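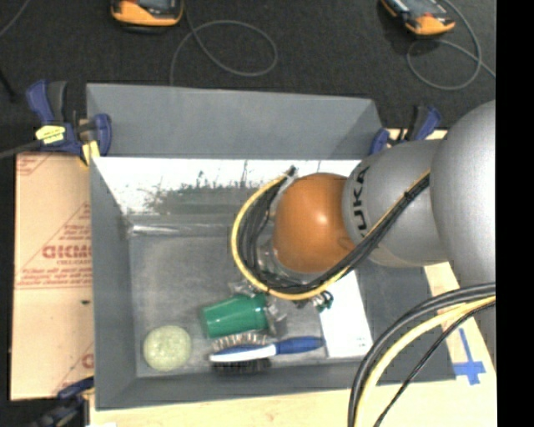
Bin picking cell, software inspection checklist
Skidier automation notes
Filed under: Inspections / Robot software / Perception and planning
3 comments

Inspection date: 10/4/23
Scope: control, perception and planning software, logging tools. Electrical and guarding checks are on the separate form and are not repeated.
Software under inspection: Dvorak (depth perception and segmentation), Plutero (grasp and motion planning), Isto (run logger and replay).
Results: OK, OK with comment, Fail, Not tested.

Section A. Before power to drives

A1. Release tags of all three packages match the release sheet. Result: OK.

A2. No uncommitted changes on the cell computer. Result: Fail.
Comment: One edited file in the Plutero configuration folder. The edit raises the approach height for thin objects. It may well be a sensible change, but it was made on the cell and never reviewed. Reverted for the inspection, patch saved and attached to the ticket.

A3. Configuration files load without warnings. Result: OK with comment.
Comment: Dvorak reports an unused key left over from the March release. Harmless. Remove it at the next change.

A4. Clocks on the cell computer and the robot controller agree. Result: OK.

A5. Free disk space is enough for a full day of logging. Result: OK.
Comment: Isto now refuses to start a run if space is short. Before the March release it started and then dropped frames silently.

Section B. Workspace model

B1. Bin model in the planner matches the physical bin, including the slope of the inner walls. Result: OK.
Comment: Checked by touching the probe tip to the rim and to the foot of each wall. Largest error was on the near wall and within tolerance.

B2. Clamps on the rim are present in the collision model. Result: OK with comment.
Comment: The clamps are modelled as plain boxes. The boxes are generous and cost some reach into the corners. Objects lying hard against a corner are reported as unreachable when a person can see a clear path. Accept for now.

B3. Bin has not shifted against the table since the last calibration. Result: OK.
Comment: The clamps were tight. Do not slacken one to make room for a tool without repeating section C.

B4. Cable bundle at the wrist is covered by a keep-out volume. Result: Fail.
Comment: The volume in the model follows the forearm but stops short of the loop around the wrist. The planner therefore believes that space is free. With the wrist turned towards the bin wall, the loop comes nearer to the rim than the model allows. Extend the volume to cover the whole loop and repeat E2.

B5. Joint limits in the planner are equal to or tighter than those in the controller. Result: OK.

Section C. Calibration

C1. Camera to robot base transform is from the current calibration file. Result: OK.

C2. Reprojection check on the board, all poses. Result: OK.
Comment: 11 poses used. The procedure asks for more, but the remaining ones put the board partly behind the arm and were rejected. Rewrite the pose list.

C3. Tool centre point checked by rotating about a fixed tip. Result: OK.

C4. Floor plane fitted with the bin empty. Result: OK.
Comment: The floor plane is used by Dvorak to separate flat objects from the background. If the fit is poor, thin items are lost first. Run C4 before looking for faults in the segmentation.

Section D. Perception

D1. Each object in the bin gives one segment. Result: OK with comment.
Comment: The brush is split in two at the join between head and handle in some frames. Plutero then proposes a grasp on each half. Both are usable, but the expected weight and centre are wrong for either.

D2. A flat card on the floor is detected. Result: Fail.
Comment: Detected in colour, lost in depth. Dvorak merges by depth first and the card is discarded before the colour mask is consulted. Swap the order or keep both candidates until the planner has scored them. This is the same problem as on the previous sheet and should not be carried over a second time.

D3. Open end of a cup on its side is given the correct direction. Result: OK.

D4. Shiny objects do not create false surfaces above the bin floor. Result: OK with comment.
Comment: Crumpled foil gives scattered points above its true height. The outlier filter removes most of them. Those left make the approach stop slightly early, so the error is on the safe side.

D5. The arm is masked out of the point cloud when it is over the bin. Result: OK.
Comment: The mask uses joint positions at the time of capture. Check A4 before blaming the mask.
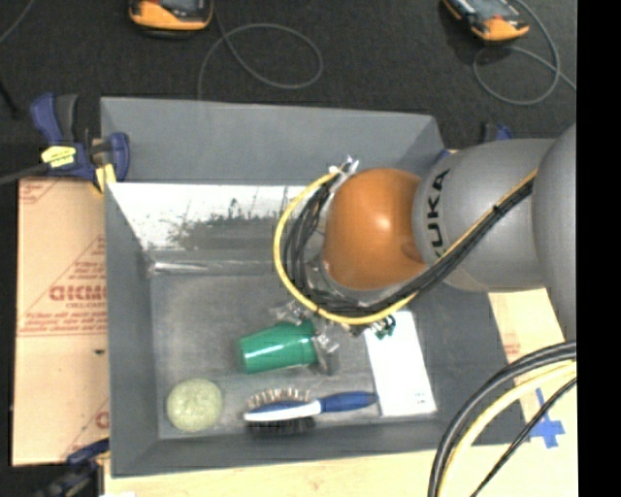
Item E1: gripper just above the green cup, with the ball, brush and card also on the bin floor.

Section E. Planning and motion

E1. Approach pose is reached with the gripper clear of the target and of neighbouring objects. Result: OK.
Comment: Compare the planned pose in the Isto replay with the reported joint positions, not with the display in the planner window. The display shows the last commanded pose and will look right even when the arm has stopped short.

E2. Planned paths replayed against the collision model with no contact. Result: Not tested.
Comment: Waiting for B4. A pass with the present wrist volume would mean nothing.

E3. Planning time is below the limit for every request. Result: OK with comment.
Comment: Limit is 800 ms. All requests were below it except when two candidates lay close to the same wall, where the planner used the full time and returned its best result so far. That is the intended behaviour, but the log entry reads "success" in both cases. Use a separate code.

E4. Speed override in test mode cannot be raised from the planning software. Result: OK.
Comment: Held at 65 per cent by the controller. A request for a higher value from Plutero was refused and logged.

E5. Loss of the perception stream during an approach stops the motion. Result: OK.
Comment: Stream closed by hand on six approaches. The arm stopped each time. Restart needed an operator action each time, as required.

E6. Gripper command and gripper state are both logged. Result: Fail.
Comment: Only the command is logged. A failed grasp cannot be told from a late one in replay. Isto already has a field for the state - it is simply not connected.

Section F. Shutdown and records

F1. Stop command ends the run, closes the log and leaves the arm in a known pose. Result: OK.

F2. Log can be replayed on a computer away from the cell. Result: OK.

F3. Inspection log stored with the calibration file and release tags. Result: OK.

Open actions
B4: extend wrist keep-out volume, then run E2.
D2: change merge order in Dvorak.
E6: connect gripper state in Isto.
A2: review the saved patch, or drop it.
C2: new pose list.

The cell may run in test mode with an operator at the stop button. Unattended runs are not released until B4, E2 and E6 are closed.

Contact Skidier | Terms of use | Back to top
© Skidier. All rights reserved.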